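Ticket 91: Planner aborts on plate task, kitchen scene
Project: Bullberg (student robotics club, sim track)
Opened by: Tharun Annamalai
Status: Open
Date: Jul 9, 2025

Motion planner returns "no valid path" on 17 of 52 runs of the plate task. Same seed, same start pose. Failures began after the merge of the Ternix scene files. Physics step and joint limits unchanged.
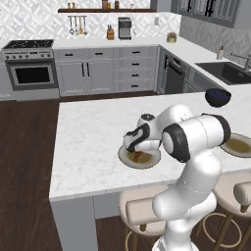

Collision geometry was the first suspect. The Ternix export replaces several meshes with convex hulls, and a hull closes over any concave shape. Checked the island and both stools: hulls match the visual meshes. Not yet checked are the two plates and the navy bowl near the far edge of the island. If the plate under the gripper has been capped, the goal pose with the fingers down in the food is in collision before planning starts.

Tried so far:
Raised planner timeout to 30 s. No change.
Disabled self-collision on the elbow. No change, reverted.
Reloaded the old scene. All runs plan.

Next: re-export plates and bowl with convex decomposition, rerun the full batch, attach the contact log. Please don't merge the Clarnov branch until this is closed.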